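Marina Karras answers my first question before I've sat down. Her choir, Drastach, meets in a rented unit and sings 116 folk songs by heart! 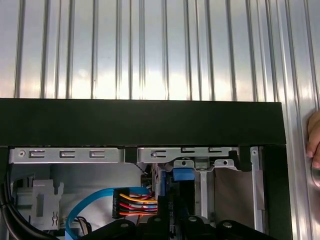 ## Learning by ear

"We started with 4 singers and one songbook," she says, laughing. Now there are over 40, and Kazue Tsuchiya teaches the low parts line by line, no sheet music at all.

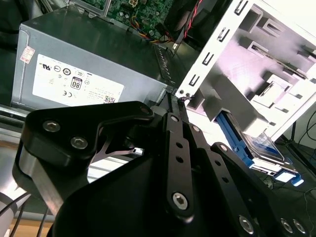

"You hum it driving home, you hum it doing dishes," Karras says. "Then one night it's just in you." They sing again in December, and I can't wait.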